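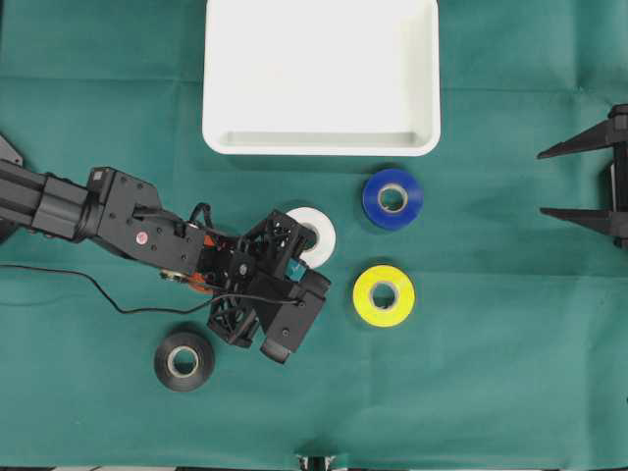
Farnmont Tape and Tray

A small collection of tabletop tidying runs. Loose rolls of electrical tape start on a cloth and end up in a white tray. The subject is the rolls, where they lie, and whether each one gets put away.

Maintainer: Kamran Abbasi
Recorded at: Skendholm, bench room
Language of the notes: English
Version: 3

What is in it

200 runs
16 starting layouts
3,236 labeled stills taken from the runs
Plain text notes, one file per run

Each run covers one tidying job from the starting layout to the point where the person in charge called it done. Runs that were called off early are kept and marked "stopped" in the notes. Please don't treat them as finished when you count successes.

The objects

Tape. Rolls of electrical tape in blue, yellow, white and black. The label names are just blue, yellow, white and black, with no shade names. If a roll looks more teal or more royal in one still than in another, it is still labeled blue. The core is light-colored cardboard and is part of the roll for labeling purposes. The hole in the middle is counted as part of the roll too, even when the cloth shows through it.

Tray. Large, white, rectangular with rounded corners and raised sides. The label is "tray" and it covers the rim, the walls and the floor together. There is no separate label for the rim. We tried one in the first version and could not agree on where the rim stopped and the wall began.

Cloth. Teal-green, with fold creases in it. The creases were left in on purpose. They make straight lines that can be mistaken for edges, and anyone using the stills to find edges should know about them before they start. 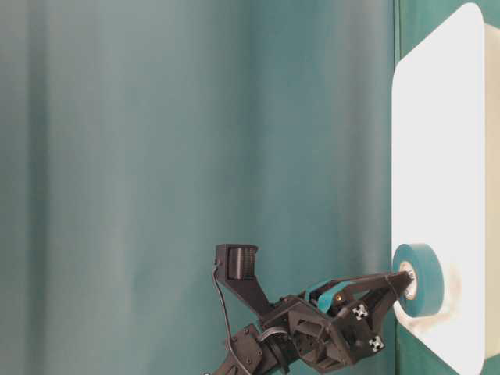 Side view. Teal-blue roll on the white surface.

Views

The overhead view is best for deciding which roll is where. In some overhead stills the far side of the tray is out of view, so you can't use those to measure the tray. A roll may also be partly covered. Outline only the part you can see and set "partial" to yes.

The side view is stored turned sideways. What looks like a tall upright shape is the tray or the surface the tape is on. We left it that way because Edwards had already outlined a large share of the stills before the rotation came up, and turning them afterward would have meant redoing the outlines. If you rotate the side stills yourself, rotate the outlines with them.

Colors do not match well between views. The white parts come out very bright from the side, and the background fabric shows bands of lighter and darker green. Do not sort stills by color value alone.

Labels

roll: one outline per roll, with a color
tray: one outline, whole object
state: on cloth, in tray, held, unclear
partial: yes or no

Use "in tray" when the roll is resting inside the rim. A roll leaning over the rim is "unclear". A roll above the tray that has not been let go is "held". If you can't tell from the still whether it has been let go, put "unclear" and move on. Stepping through the run to find the answer is allowed but not required, and a good many of the "unclear" ones were never gone back to.

Rolls in the tray are labeled one by one, including when they touch. If one sits on top of another, outline the top roll in full and the lower one as partial. 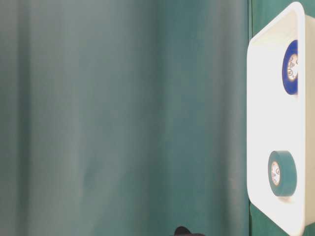

Page last changed: June 25, 2025

Starting layouts

The layouts are numbered 1 to 16. Each has a short entry in layouts.txt giving the colors used and a rough position for each roll in words, such as "yellow, below blue, a little left". There are no measured positions. The tray goes at the far side of the cloth, and small shifts in its place between runs were not corrected.

Layouts with the rolls grouped close together come first in the numbering, and spread-out ones come later. Layout 9 was withdrawn and then put back with a different order of colors. The older runs under that number are in the folder 9_old and are not part of the 200.

No order was set for putting the rolls away. Some runs begin with the nearest roll and some do not. The order is written in the notes by color. If you want to compare runs, match them on layout first and then on order, as the order makes a big difference to how much of the tray is covered later on.

Known problems

The white roll is the hardest one. Against the white floor of the tray its outline gets lost in bright stills, and the labels there are less steady than for the other colors. Check those by hand if they matter to you.

The black roll has a sheen on its outer surface that moves with the angle. A few early outlines followed the shiny part only. We fixed the ones we found. 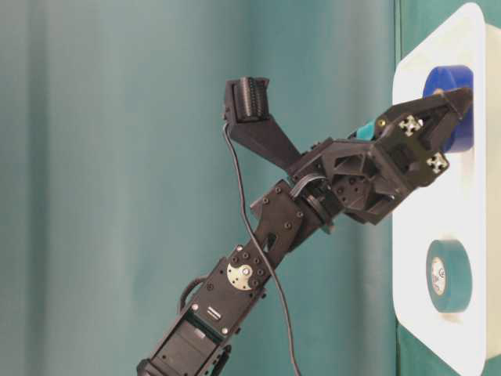
The blue roll has the opposite problem, in that it is easy to find but has been given a loose outline in many side stills. The thick outer band was traced and the round face was left out. This was corrected for layouts 1 to 8. The rest still need doing, and they are marked "check_blue" in the notes.

Background fabric in the side view is out of focus in places. It has no label and should be left alone.

Folders

overhead/
side/
notes/
layouts.txt
9_old/
changes.txt

File names start with the layout number, then the run number, then the still number. Stills within a run are in time order. Run numbers are not in time order across layouts.

Using it

The collection is meant for work on finding small round objects, telling colors apart under uneven light, and judging when a tidying job is complete. It is too narrow for general household tidying. There is one kind of object, one kind of container and one cloth.

You may use and share it with credit to Farnmont. If you change the labels, say so in your own copy of changes.txt and use a different version number.

Planned changes

Finish the blue outlines for layouts 9 to 16. Kamran has this down for August.
Go back over "unclear" in the side view.
Add a second tape size if Jitico can supply it in the same colors.

Corrections can be sent to Kamran Abbasi with the file name and a line on what is wrong. Please send one message per layout.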